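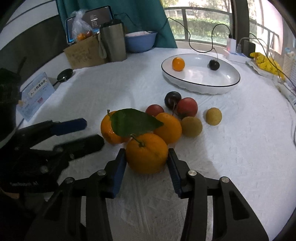 Tuesday, November 8, 2022
Mulder notebook, fruit task, perception and replay

Picked up where the October entry stopped. Goal for today: find out why the segmenter keeps merging fruits that touch, and get the two gripper streams lined up well enough to replay.

Segmentation first. Ran the current Bokbridge checkpoint on the mandarin cluster. It returned one mask for the gripped mandarin and the smooth orange fruit behind it. The leaf across the top makes this worse: the model takes the leaf as the upper boundary and joins whatever orange is under it. The red fruit just showing above the leaf got no mask at all. The dark cherry farther back was fine, probably helped by the white cloth.

Tried three things:

Lowered the mask merge threshold. Splits the oranges, but also cuts the shaded lower half of the gripped one into its own object. Reverted.

Added a leaf class from the 13 clips we already had labeled. Better. The leaf comes out as its own mask and the fruit on the left survives as a separate instance.

Seeded the target mask from the fingertip positions instead of the whole view. Best result so far. The region between the pads is nearly always the target once the fingers are in contact, so the tracker can start there and run backward through the clip. Merged in 4 clips out of 13 before, 1 after.

The remaining failure is a dark one. Shadow between the linkages gets pulled into the mask. Might try masking out the linkages using the gripper model. The pivot pins would be good points to fit it to.

Time alignment. Left and right streams were off by 5 frames in the Volura export. The exporter uses file creation time and ignores the device clock. Patched it to read the clock from the header. Need to re-export anything made before today. Old exports are still in the shared folder, do not train on them.

Second gripper in view: the self-mask only covers our own fingers, so the other gripper was being treated as part of the clutter. Planner then refused every approach from the left. Passed the other pose into the scene as a moving body, with padding of 6 mm. Approaches from the left come back now. Replay in Ukel looks sane, no collisions flagged, but the soft fruit contact model is still a rigid sphere so I would not read much into grip force.

To do:
Re-export with the patched clock
Label more leaf and stem clips, stems are still ignored
Linkage masking
Check the padding value against a faster clip
Move the fingertip seeding behind a config flag before merging the branch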